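Two sets of fingers, one garden table

Filed under: Grippers, Outdoors, Bench notes
Print this page | E-mail this to a friend

I've had the Letus hand-held gripper since April and I keep finding excuses to take it outside. The Lacson fingers finally turned up too (the ribbed ones that curl round whatever you squeeze), so last month I packed both sets and went off to the terrace at Pirkcombe to see which I'd rather live with.

The plan was simple. Same handle, same camera, same 55 mm opening, and a lot of picking up and putting down. I logged 400 grasps in one long afternoon, which brings the running total to 1,412, and my thumb knows all about it.
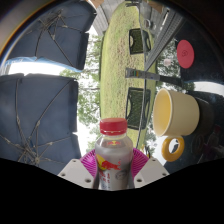 Grip force is where I expected trouble. The Letus handle has a light spring, lovely for small stuff, but anything with liquid in it wants a firmer squeeze and I tend to overdo it. A plastic bottle is a really good teacher for that! The Red Bull one with the red screw cap became my favourite, as clear plastic lets you watch the walls for any sign of buckling while you close up on it. I ended up backing the trigger stop off by 8 clicks and it felt much nicer straight away.

Mugs are another matter. I like going for the handle first, and on a fat round handle the soft ribs give you loads of forgiveness if you come in crooked. Stiff fingers want you lined up properly.
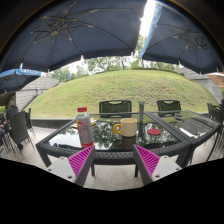
Then there's the wide lens, which I've come round to completely. It bends everything, and judging distance took me an hour or so to learn, but you never lose sight of your fingertips. My old Lelton camera had a much flatter view and I was forever guessing where the tips were. I do still want to try the Lelton on a longer bracket, mind, and I've got one half drawn up.

Next job is a stiffer spring for the handle. If anyone has swapped theirs, please tell me which size you bought!

Last updated: June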